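# About Girport Football Club

Girport FC is an amateur soccer club with a men's side, a women's side and a youth section. We play in blue and white at Cullel Park, where the club has had the use of the two lower fields since it was formed.

The club began as a works team at the Preler mill. When the mill closed, the players wanted to keep going and registered under the name of the town. A few families from those first seasons are still involved, and the old mill badge is still sewn on the inside collar of the home shirt.

## Teams

We run 9 teams in all. The youngest players are 7 and the oldest man to start a league match for us last season was a goalkeeper of 40, who kept a clean sheet. The women's side plays in the county second division and the men's first team is one level below the regional league. Our reserves play on the same afternoon as the first team whenever the schedule allows, usually with a 1 p.m. kickoff.

Training is on the upper field in summer and on the turf at Biswas School once the evenings get dark. Youth sessions start at 5:30 p.m., adults at 7:15 p.m. Shin guards are required at every session, including for adults.

## The clubhouse

The clubhouse is next to the parking lot on the Cullel Road side. It has four locker rooms, a referee's room and a kitchen that opens an hour before home games. Visiting teams are welcome to stay and eat after the match.

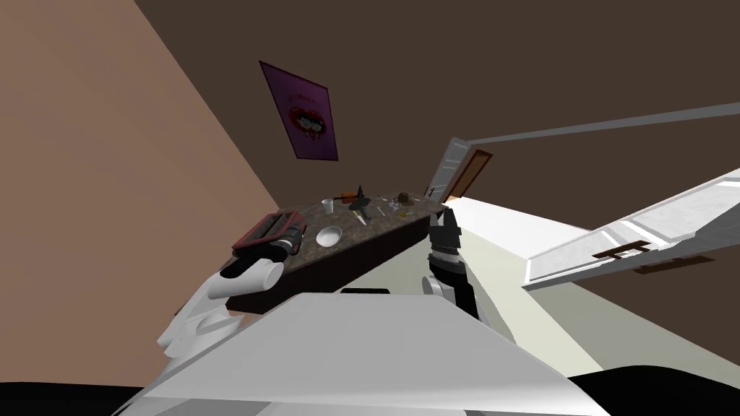 *Poster over the counter*

The building can be rented for birthdays and meetings outside the season. Members pay half the regular rate. Please ask early for August, when preseason games take up most of the free afternoons.

## Joining

New players can come to two sessions before they decide. After that we ask for a registration form and the season fee, which covers league registration, insurance and field costs. Shirts stay with the club - shorts and socks are yours to keep. Fees can be paid in installments, and families with more than one child playing get a reduced rate.

We had 78 registered players at the end of last season. There are spaces in most age groups, though the under-12s have a waiting list until a second coach is found. 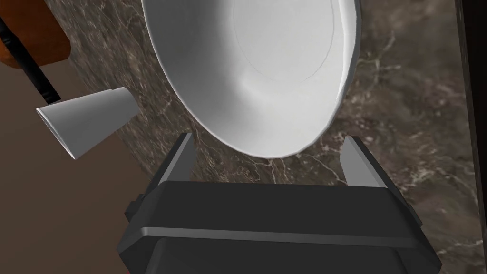 Afroza Sheikh says she signed up for the women's side after ten years without kicking a ball, expecting to last a month, and that she was put at left back in her second week and has stayed there. She would like it known that the first few sessions are hard on the legs and that it gets easier.

## Contact

Messages left at the clubhouse are picked up on training evenings. If a game is called off, the notice goes on the clubhouse door and the club page by 9 a.m. on match day.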